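Household Objects Deserve Written Rules
Eluned Price, Office of Practice, Pamodgate

Robot arms that handle small, everyday things near a sink or on a counter are covered by a great deal of safety writing and by very little practice writing. The safety documents tell an operator how fast an arm may move and where the stop button must be. They are mostly silent on what goes on the tray, who may touch it between runs, and what counts as a run at all. It is the view of this office that these matters should be set down in writing before the first run of the day.

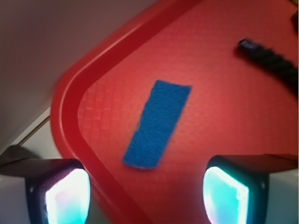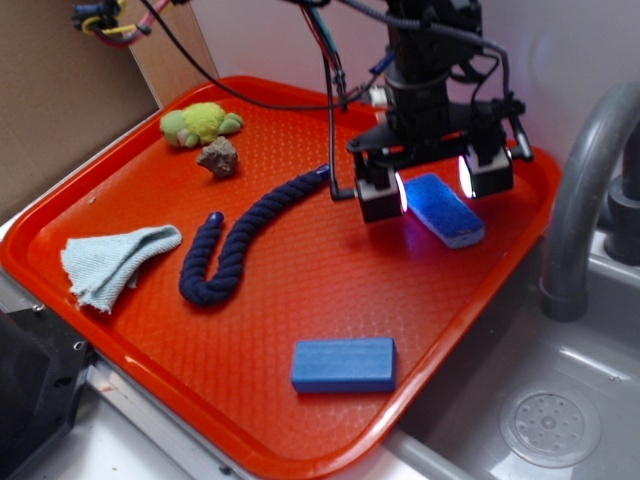
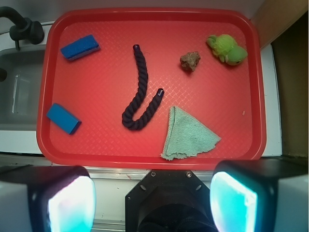 Should a small bench team be bound by the same written rules as a large one?

It should, as far as the record is concerned. A small team may share duties and may use a shorter form, but the list of items, the name of the operator and the note of every intervention should be the same at any size, so that the work of one bench can be read by another.

The position is less widely accepted than might be supposed. When the Kuruc bench guidance was first circulated for comment in November, the most frequent objection came from groups with fewer staff than they would like. They held that written rules belong in a factory, where the parts are uniform and the cost of a fault is known, and that work with sponges, cloths and soft toys is too informal to carry them. I take the opposite view. A machined part comes with a drawing, and anyone who wants to know what was gripped can look at the drawing. A dish sponge has no drawing. It wears, it takes up water, it is replaced by another from the same packet or by one from a different shop. If the person at the bench does not write down which sponge it was and what state it was in, that information is gone.

Pamodgate spent eight months reviewing the bench records of member groups. The review covered 3948 runs. In 77 of them a person had reached in and moved an item before the run ended, and the record gave no sign of it. These came to light only when Brigitta Pfister compared the logs with the operators' own notebooks, which were never intended to be part of the record and which, in several groups, had already been thrown away. Some readers of the review have said that the number is small. It is small. It is also only the number that could be found, and each of those runs had been passed along as the unassisted work of the machine.

No one in the review was found to have acted in bad faith. The operators had simply never been told that a nudge was an intervention. Mattes Brinkmann, who trained operators at Gelent before he joined our office, recalls that the instruction given there was to "keep things tidy," and that two people on the same shift could understand this in ways that had nothing in common. One would straighten a cloth whenever it folded over. The other would leave it until it fell on the floor.

The guidance proposes four rules. I set them out as they stand in the present draft, with the reasons for which this office supports them.

The first concerns the list of items. Every item placed within reach of the arm is to be entered by name, material and condition before work begins, and the entry is to be renewed when the item is replaced. "Sponge" is not a sufficient entry. "Sponge with scouring side, dry, corner torn" is. Where the material is unknown the entry should say that it is unknown. A guess written as a fact does more harm than a blank, and it tends to be copied from one sheet to the next for years. The list should also name anything that remains within reach and is not meant to be handled, such as a tap, a drain cover or a loose cable. These are the things most often left out, and the things most often struck.

The second concerns placement between runs. The draft allows two methods. Items may be set out according to a plan drawn up in advance, or they may be left as the last run left them. Either is acceptable. What the draft does not allow is a mixture of the two within one session without a note. An operator who sets items out by hand and by eye will, over a long afternoon, begin to favor the layouts in which the arm does well. This is not dishonest; it is what people do when they would like something to succeed. A written plan removes the choice from a tired person, and for that reason we would go further than the draft and ask that the plan be prepared by someone other than the operator wherever staffing allows. Groups that cannot spare a second person can prepare the plan the day before.

The third concerns intervention. Any contact by a person with an item, the tray, the counter or the arm during a run is to be recorded, with the time and a few words on what was done. The run may be kept. It may even be useful, and the draft says plainly that recorded interventions are to carry no penalty in any review of an operator's work. This last point was added at the request of Prys Wogan, and I regard it as the most important sentence in the document. Where operators expect to be blamed for stepping in, two things follow: they step in too late, and they do not write it down. The first is a matter of safety and the second of honest records, and a single sentence helps with both.

The fourth concerns stopping. Any person in the room may stop a run at any time, for any reason, and may not be asked to justify it until the arm is still and the area is clear. Larger firms have had a rule of this kind for a long time. It has been slower to reach small benches, perhaps because the arms there look light and the items look harmless. A cord can pull a fixture off a shelf. Water on a counter near open connectors is a hazard whatever the size of the machine. Visitors are common at small benches and are seldom told that they have the right to call a stop. They should be told at the door.

Objections to the draft deserve a fair hearing, and two of them have real weight.

The first is cost. Eleri Jarman, writing for the bench group at Plokinow, has pointed out that a full item list takes time which must come from somewhere, and that on a busy Saturday shift with one operator it will come from the work itself. Her group tried the long form and gave it up. They then tried a short form, printed on card and kept beside the arm, and they still use it. The final version of the guidance should include that short form as an equal choice, without the wording in the present draft that describes it as a temporary measure. A form that is filled in is worth more than a better one left in a drawer.

The second objection is that fixed lists and fixed plans will narrow the work. Homes are untidy, the argument runs, and an arm that has only ever met approved items in approved places will be of little use in one. I have some sympathy with this. But the draft places no limit on what may be put in front of an arm. A group may use a rock, a dog's rope, a torn washcloth or anything else that is safe to handle, and may change all of them every hour. It is asked to say so. Variety that has been written down can be studied later, and a group that prides itself on the range of its items should be the first to want a list of them.

There remains the matter of enforcement, on which the draft is weak. It speaks of groups being "encouraged" to share their records on request. In my view a group that claims to follow the guidance should be required to produce its item lists and its intervention notes within a stated period, and a group that cannot do so should not make the claim. Pamodgate has no power to compel anyone, and does not seek it. It can decline to list a group as following the guidance, and it should be ready to do that even when the group is a large one and a member of long standing.

I would add one request that falls outside the draft. The people who write rules of this kind should spend time at a bench before they write them, and again after the rules have been in use for a season. Several passages in the first version, including one for which I was responsible, asked operators to complete a form while both their hands were occupied. Mr. Brinkmann found the error within an hour of trying to follow it. The passage has been removed, and the form is now completed before the arm is powered and again once it is at rest.

Comments on the draft remain open to members and to anyone who operates an arm at bench scale. Those from operators are especially welcome and may be sent without the approval of a supervisor.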